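We use cookies to remember your region and to see which help pages get read. Accept all | Manage settings

Help Centre > Two-Arm Home Units > Floor Tasks

Updated October. By Athina Galanis, Garkarmont Product Documentation

Section 7. Setting up and running Floor Pick-up

Floor Pick-up is a two-arm task for the Clasden home unit. One arm holds a wastebasket and the other collects light litter from the floor and drops it in. The task is included with the Skokberg software package. If Floor Pick-up does not show in your task list, update the software before you go any further.

7.1 Before you start

Read the arm clearance rules in Section 2 if you have not done so. You will need:

- a wastebasket with a plain rim and no lid
- a clear patch of floor for the base
- the room lights on, or the curtains open

The basket must weigh no more than 300 grams empty. Metal baskets are usually too heavy. Do not use a basket with a swing top or a pedal.

CAUTION: Keep children and pets out of the room while the task is running. Pick up coins, batteries, medication, broken glass and anything sharp by hand first.

7.2 Registering the wastebasket

1. Park the base facing the area to be cleaned and lock the castors.
2. Check that both arm cables hang free. Each cable should have enough slack to let the wrist turn fully without pulling.
3. On the tablet, open Tasks, then Floor Pick-up, then Basket.
4. Choose which arm will hold the basket. The factory setting is left.
5. Hold the basket upright with its rim between the gripper fingers and tap Close. Keep your other hand clear of the fingers.
6. Let go once the tablet shows Grip OK.
7. Tap Tilt Test. The arm tips the basket towards the floor and then brings it upright. If the rim slips, tap Stop, take the basket out and start again from step 5.

Note: Basket settings are saved by room. If you move the same basket to another room, run the Tilt Test again.

7.3 Running the task

1. Tap Scan. The unit looks over the floor and marks each item it proposes to collect.
2. Check the marks on the tablet. Tap any item you want left alone, such as a slipper or a toy, and it will be skipped.
3. Set the arm speed. Use 100 for hard floors. On carpet, start at half that and increase it only if the fingers are not catching on the pile.
4. Tap Start. Stay within reach of the stop button for the first run in any room.

The basket arm moves into position with the opening turned to the room, and the free arm lowers to floor height with its fingers open.
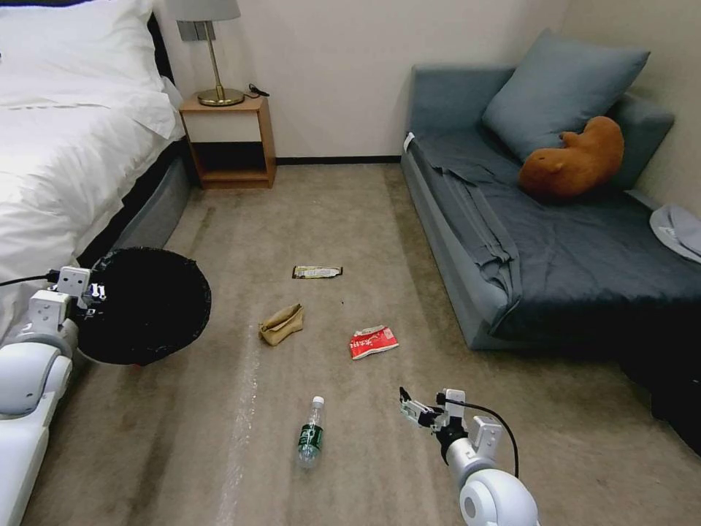
Figure 7-1. Floor Pick-up in a bedroom: basket tipped on the left arm, right gripper open just above the carpet.

Drink bottles lying on their side are gripped across the body. Crumpled paper bags are gripped at a fold. Flat wrappers are the slowest items, and the unit may make several attempts at each one. After three failed attempts it leaves the item and lists it on the tablet under Not Collected.

Bedding and loose covers that reach the floor should be tucked up before scanning. The unit will not reach under beds or sofas. Anything that has rolled underneath has to be pulled out first.

CAUTION: Do not send the unit after a bottle that still has liquid in it. Empty it and put the cap back on.

7.4 Finishing up

1. When the tablet shows Complete, tap Return Basket. The arm brings the basket upright and holds it still.
2. Support the basket from underneath with one hand and tap Open.
3. Empty the basket and wipe any residue off the gripper fingers with a damp cloth. Do not spray cleaner on the wrist or the cable connector.
4. Tap Park to fold both arms.

7.5 Messages

Grip Lost: the basket moved in the fingers. Repeat the steps in 7.2.

Cable Tension: a wrist cable is caught or too short. Tap Stop, free the cable and restart.

Code 2596: the floor height reading has changed since the scan, usually after the base has been bumped. Lock the castors and scan again. If the code comes back, contact Manolakis Service with the serial number from the plate on the base.

Filed under: Home Units, Floor Tasks, Grippers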